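Methods help > Fieldwork and recording

How to write about domestic sounds when my neighbors hear them differently than me?

Posted by Flustik
13th March

Hello everybody. I am writing a small thesis in cultural studies and my subject is the sound of apartment houses, in one housing estate in Zollach. My question is about method, and I hope it is allowed in this section.

My material is made of sound diaries. I asked 11 households to write down what they hear at home during one week in August, with windows open as they like. They wrote the time, the sound, where it comes from, and one sentence about how they feel about it. I received 1,265 entries, more than I expected. In the same week I made my own recordings in the stairway and in the yard, 40 short pieces.

Now comes the problem. The diaries and the recordings do not agree. One household writes many times "the yard is quiet," and in my recording from the same hour there is a ventilation fan, very clear, and children. Another household writes about a humming in the wall which disturbs the sleep, and I cannot find it in any recording, even when I listen with good headphones. My supervisor says I should choose which source is the main one. I don't want to choose, but I also don't know how to put both in one chapter without saying that the people are wrong.

I have read the usual texts about soundscape and keynote sounds. They help me with the vocabulary but they speak mostly about public space – squares, bells, loudspeakers, traffic. For the living room I find much less. Is there a way to analyze the disagreement itself? And should I code the word "quiet" as a sound or as the absence of a sound?

Thank you for any advice, also critical.

Raju
Reply

I worked with diaries of this type in a project called Trindska, and we had the same difficulty, so I will write what we did. Maybe not everything is suitable for you.

First, I would not treat the recording as the truth and the diary as an opinion. A recorder takes everything that arrives at the microphone with the same attention. A person at home does not do this. When your household writes "quiet," I would read it as a judgment: at this moment there was nothing in the yard which asked something from me. The fan is part of what they call quiet. For your chapter this is a finding, and in my view a better one than a table of noise sources.

Second, look at the position of the listener. We forgot this in the first round and had to go back to the households. Where was the person sitting or lying when the entry was written? Which side of the room, near what wall, with what kind of furniture? Soft furniture takes away a part of the high sounds, and a hard floor gives them back. It also matters what the person was doing. The same footsteps from upstairs are written down in the evening on the sofa and not at all in the morning in the kitchen. If you can still contact the households, ask each for a simple drawing of the room with a cross at the usual place.
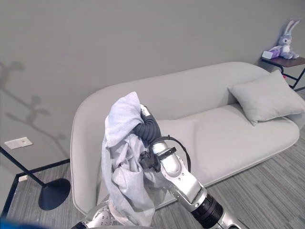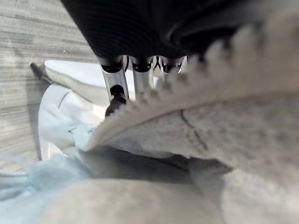 Third, the humming

Please don't remove it from the data. Low sounds can travel through the building and be felt through the bed or the wall, while a microphone in the stairway gets almost nothing of it. If they permit you, put a contact microphone on this wall at night. If you still find nothing, write that you found nothing, and keep the entry. It tells what kind of sound people expect from a neighbor's apartment and who they think is responsible.

For the coding we used two columns. In one we put the sound as named by the writer, in their words, also "quiet." In the other we put the relation: welcome, tolerated, ignored until asked, unwanted. "Quiet" went into the first column like every other word and we never had an empty cell. It took a long time, I must say. Two of us coded the same 1,000 entries separately and then we compared, and the relation column was where we disagreed the most. If you are alone, code a part of it, wait some weeks, and code the same part again.

About your supervisor: perhaps you can propose the diary as the main source and the recordings as a way of asking questions to it. Then you have chosen, formally, and you still keep both.

trindska_reader
Reply

Just measure the decibels. If it is loud it is loud. There are free apps for the phone.

Flustik
Reply

Thank you both. Raju, the two columns are exactly what I was missing, and I have already tried it with the entries of one household. "Ignored until asked" is difficult, how do you know it if you didn't ask? I think I will use it only where the entry has a later correction, for example "I notice now that the fan was on all the time." There are several of these.

The drawings I will request this week. One family has moved away, so for them I will leave the position open and say so in the appendix.

About the decibels, I have the levels for all my stairway recordings. They do not explain why the humming is in one diary and the fan is not in the other, but I can put them in the appendix too.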